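# Skorkano Ground Power Cart, Electric

The Skorkano is a battery ground power cart for regional turboprops and small jets. It supplies power to a parked aircraft so the crew can run cabin lights, avionics and fans without starting the auxiliary power unit. Barros builds it and sells it direct to airlines, ground handlers and small airports.

Page last updated Wed 3 September.

## Who buys it

Most of our customers run short routes with quick turns. The aircraft comes in, the doors open, and the crew needs steady power while passengers get off and the next group boards. A diesel cart does that job well enough, but it has to be fueled, it is loud next to the boarding door, and more airports now limit how long one may idle at the stand.

The Skorkano is also used in hangars. It gives off no exhaust, so mechanics can keep it connected during long checks with the doors shut. Customers who bought it only for the ramp often end up moving one indoors for the winter.

It is a poor match for wide-body aircraft. If you handle those, call us about a fixed gate supply and we will tell you who makes one.

## Models

There are two versions.

**Skorkano R** has DC output only. It suits turboprops and most business jets and is the one we ship most. The cable is permanently attached and stows in a tray on the right side of the cart.

**Skorkano RJ** has DC and AC output and covers regional jets as well. It is longer and heavier than the R and needs a tow tractor. The R can be moved by two people on level ground.

Both versions use the same battery modules, charger and control panel. Staff trained on one can use the other after reading a single page of notes.

## Battery and charging

The cart carries 11 battery modules in a sealed steel housing. A module can be taken out through the rear door and replaced on its own. You don't need to send the cart back to us for that, and we don't require our own technician to do it, though the person should have done our one-day course.

Charging is through a standard industrial socket. You can leave the cart plugged in between flights, and most operators do. The charger holds the battery below full by default. Press and hold the CHARGE key to get a full charge before a busy day.

In cold weather the battery heater switches on when the cart is plugged in. An unplugged cart left out overnight in hard frost will refuse to charge until the modules have warmed up. The panel shows a snowflake and a wait time. Do not try to get around this by switching the main breaker off and on.

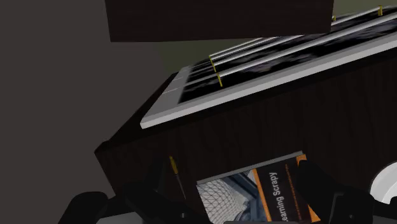 The control panel has four keys, a stop button and a small screen. The screen shows output voltage, current, battery level and time remaining at the present load. Time remaining jumps around for the first minute after connection and then settles.

If the aircraft draws too much current, the cart drops the output and shows a fault code. Disconnect, clear the fault and reconnect. If the same code comes back, check the plug for worn contacts before calling us. Worn contacts are behind most of the calls we get about this code.

## Cable and plug

The output cable on both models is 38 feet long. A longer cable is possible on the RJ but not on the R, where the tray has no room for it.

The plug nose is a replaceable part. On a cart in daily use, look at it weekly and change it when the sockets feel loose on the aircraft pins. Order the nose with the fixing screws, as the old screws should not go back in.

Please don't drive over the cable. The jacket will take it for a while and the conductors inside won't.

## Towing and parking

- Maximum towing speed is marked on the drawbar. It is the same loaded or unloaded.
- The parking brake sets when the drawbar is raised.
- The cart will not supply power with the drawbar down.
- An interlock stops the cart from being towed while the cable is out of the tray. It sounds a buzzer and locks the front axle.

Some airports ask for an amber beacon. It is an option on both models and can be fitted later.

## What a customer told us

Lindalva Nogueira manages ramp operations for Lallilo, a handler with carts at three regional airports. Her team took its first Skorkano R in May of last year.

"We bought it because the airport was going to charge us for diesel running time at the stand," she told us. "The cart does what we need on the turboprops. I would have liked a second cable hook, and I said so."

The second hook is now standard. Earlier carts can have one fitted with two bolts, and we send the part free if you give us the serial number.

## Service and parts

Service is due every 200 operating hours. The panel shows a wrench when it is close. The work is mainly inspection: brakes, tires, cable, plug, door seals and a battery balance check. A trained person can do it at your site with ordinary tools and the service lead, which comes with the cart.

Parts are kept by Plukora, our distributor. Common items such as plug noses, door seals, tires and brake cables are held in stock. Battery modules are shipped by road only and take longer, so operators with several carts often keep one spare module on the shelf. A stored module should be charged to half and checked twice a year.

## Warranty

The cart is covered for 3 years. Battery modules are covered for the same period, provided the charge log shows no long storage at empty. Plug noses, tires and brake pads are wear parts and are not covered. Towing damage isn't either.

## Renting

Both models can be rented by the month. Rental carts are the same build as new ones and come with a fresh plug nose. Delivery and pickup are charged separately. If you buy within the rental period, the first month's rent comes off the price.

## Ordering

Tell us which aircraft you handle, how many turns you do on a busy day and what socket you have at the stand. We will reply with a model, a price and a delivery date.

- Sales: Odair Mendonça
- Rentals: Silvana Guimarães
- Service and training: Cauã Coutinho

Training dates are sent out with the order confirmation. One place on the course is included with each cart, and extra places can be added up to a week before.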